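Fundutix Block Planner: Setting Up a Quilt Project

06/05/2026
By Moataz Tazi

4. Creating a project and cutting list

Complete section 3 (fabric library) before you begin. The planner can't calculate yardage for a fabric that has no width on record.

4.1 Enter the quilt size

1. Open the Projects tab and select New.
2. Type a project name. Names may contain letters, numbers and hyphens. Slashes are removed on saving.
3. Under Units, select Inches or Centimeters. The unit can't be changed once a block has been placed.
4. Enter the finished block size, without seam allowance. The planner adds 1/4 inch per side when it writes the cutting list.
5. Enter the number of blocks across and down. The sample layout, Hollen, is 18 across and 22 down, for a total of 396 blocks.
6. Select Save Layout.

Caution: Do not enter the cut size in step 4. The allowance will be added twice and every patch will come out 1/2 inch too large.

4.2 Assign fabrics

1. Select a patch in the block view. The outline turns blue.
2. Drag a fabric from the library onto the patch — or press F and type the fabric code.
3. To fill all matching patches at once, hold Shift while dropping the fabric.
4. For directional prints, open Patch Settings and set Grain to Lengthwise or Crosswise. Grain is set to Any by default, and the planner may rotate the patch to save fabric.

Note: The Hollen layout uses two blocks in a checkerboard. If you replace the second block with Montoya, clear the old fabrics first. Leftover assignments stay in the cutting list.

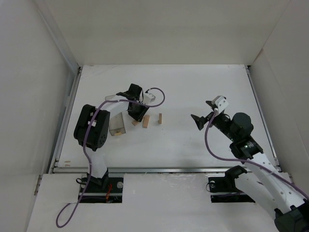
4.3 Generate the cutting list

1. Select Output, then Cutting List.
2. Set the usable fabric width. The default is 40 inches, measured after the selvages are trimmed.
3. Set the spare allowance. Five percent is enough for squares. Use ten percent for triangles cut on the bias.
4. Select Calculate. Large layouts can take up to a minute.
5. Check the strip count for each fabric against the yardage you have. Lines in red exceed the stock entered in the library.
6. Print the list, or export it as a text file.

Half-square triangles are listed as squares to be cut once on the diagonal. A line reading "216 HST" therefore calls for 108 squares. The spare allowance is shown in its own column and is not part of the count.

4.4 Importing Sollberg patterns

Pattern files in the older Sollberg format open in read-only mode. Select Save As to make an editable copy. Borders and sashing are imported, but appliqué shapes are dropped and must be redrawn. The import corrections in the April update were written by Ismail Amrani and are listed in appendix B.

If the import stops with error 188, the file contains a block with no finished size. Open it in the original program, enter the size, save, and import again.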